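Trullen 2 gives two-arm robots a shared plan for soft objects

5/19/25 | By the Ruvodex software team
2 min read

CADPORT – Ruvodex today released Trullen 2, a new version of its planning and control software for two-arm robot cells. The release adds a cloth planner, the feature our users have asked for most, and we are very happy to finally get it out the door.

Fabric is hard on planning software. A box keeps its shape when a gripper picks it up, so a planner can work out the whole move in advance. A napkin changes shape the moment one corner leaves the table, and it can hide the very things the robot was supposed to keep track of. Earlier versions of Trullen handled this by stopping, looking again and starting a fresh plan. It was safe, and it was slow!

Trullen 2 keeps a running estimate of the cloth while the arm moves. The estimate updates 30 times a second and feeds straight into the motion planner, so a path can bend partway through a lift. When cloth covers another object, the software holds on to that object's last known position and marks it as uncertain until a camera finds it again.

Both arms now share one plan, too. In version 1 each arm had its own queue, and programmers had to write the waiting rules by hand. Now a task is written once, and the planner decides which arm works and which one stays clear. Either arm can be locked out of a step with a single line in the task file.

The cloth planner was tuned on table-setting tasks at our Cadport lab, with napkins, trays and chopsticks on plain paper. The test set holds 600 recorded runs, and 200 of them come with the release, along with the task files and the replay viewer. The viewer is our favorite part. It lets you scrub through a run and see what the planner believed at each step, including the paths it threw away.

Trullen 2 runs on the same controllers as version 1. Old task files load without changes, though the hand-written waiting rules are ignored unless legacy mode is on. A full replay of the sample runs takes 48 minutes on our standard workstation.

Work on the Gebreyes module, which adds two-handed folding, is well along. A first preview is planned for June.
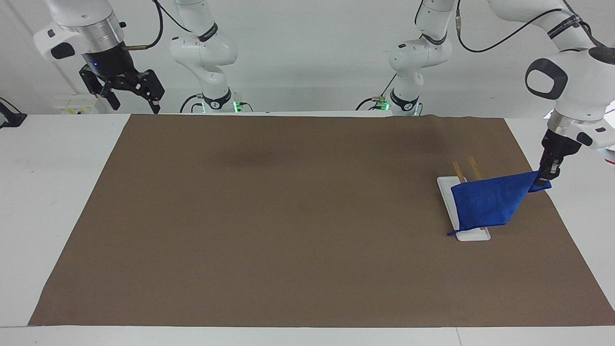

Trullen 2 at work on a cloth task: one arm lifts a corner of blue cloth by a tray and chopsticks while the other is held clear.

Media contact: Ruvodex press desk, Cadport | © 2025 Ruvodex. All rights reserved. | Back to top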